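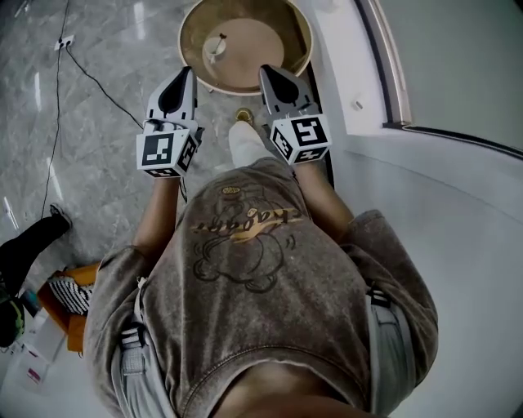 Two hand-held grippers over a polished floor.

Staying at Skurkside: frequently asked questions

Please read through this page before you write to us. Most of what we get asked by email is answered below. The house rules are sent separately with your booking.

Where is Skurkside?

On the east side of Rurarholm, a short walk uphill from the ferry landing. The nearest shop is in Tveit, on the mainland side.

How do I get there?

Take the 306 bus to Tveit and then the Silline ferry across. The bus stops at the top of the slip. Buses and ferries are run separately and the ferry does not wait if the bus is late, so allow time for a later crossing. Foot passengers buy a ticket on board. Cards are accepted.

Can I bring a car?

Yes, but you must book the car on the ferry yourself. We have a small car park behind the house, and spaces are not reserved. Vans and trailers have to be left in Tveit, as the lane is too narrow at the bend.

How many rooms are there?

There are 19 rooms, on two floors. All are single or twin. Each has a bed, desk, wardrobe and basin. Showers and toilets are along the corridor, apart from two rooms on the ground floor which have their own.

What is the shortest stay?

Four nights from June to the end of August. For the rest of the year you can book two nights or more. We do not take bookings for a single night, even when rooms are free.

What time can I arrive?

From 3 pm. If you are coming on an earlier ferry you can leave bags in the porch, which is dry but not locked. Rooms should be empty by 10 am on the day you leave.

What if I arrive late?

The last ferry gets in after the office has closed. Tell us the day before and we will send you the code for the side door. Your key will be in the rack inside, in an envelope with your room number on it.

Are meals included?

No. There are two shared kitchens, one on each floor, with cookers, fridges, pans and crockery. Each room has a labelled shelf in a fridge and another in a cupboard. Salt, oil, tea and washing-up liquid are provided. Please bring enough food for your first evening.

Can I get shopping delivered?

The shop in Tveit will put a box on the afternoon ferry if you order by noon. You pay the shop direct and collect the box from the landing yourself. Boxes are put in the shelter there, and there is no fridge, so do not leave frozen food for long.

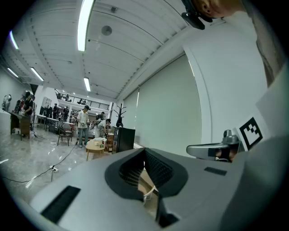

Close-up of a gripper and its square marker.

Do I need to bring bedding or towels?

Bedding is provided and changed once a week. Towels are not included in the price but can be hired — please ask when you book, as we only keep a small number made up. Extra blankets are on the landing.

Is there somewhere to wash clothes?

There is a washing machine on the ground floor. It takes tokens, which are sold at the office. There is no dryer. Use the line outside or the racks in the drying room, and take your things down once they are dry.

Is there wi-fi?

Yes, in all rooms and both kitchens. It is good enough for email and ordinary video calls. It slows down in the evening. Mobile signal depends on your network and is better upstairs.

Are dogs allowed?

In the two ground-floor rooms with their own shower, yes. One dog per room. There is a charge for each stay, whatever the length. Dogs are not allowed in the kitchens.

Is the house suitable for wheelchair users?

In part. The ground floor is level throughout and the side door has a ramp. There is no lift. The path from the landing is steep and has loose stones, so you will need a car to reach the house. Please contact us before booking if you have any doubts.

Is the heating on all year?

It is on from October to April. Outside those months we can lend you a plug-in heater for your room.

What happens if the ferry is cancelled?

If you cannot reach us because the ferry is not running, we refund the nights you miss. If you cannot get off the island, you may keep your room at the normal rate, as long as it has not been booked by someone else. If it has, we will move you to another where we can.

Can I cancel my booking?

You can cancel up to 14 days before you arrive and get your money back in full. After that we keep the price of the first two nights. To cancel, reply to your booking email.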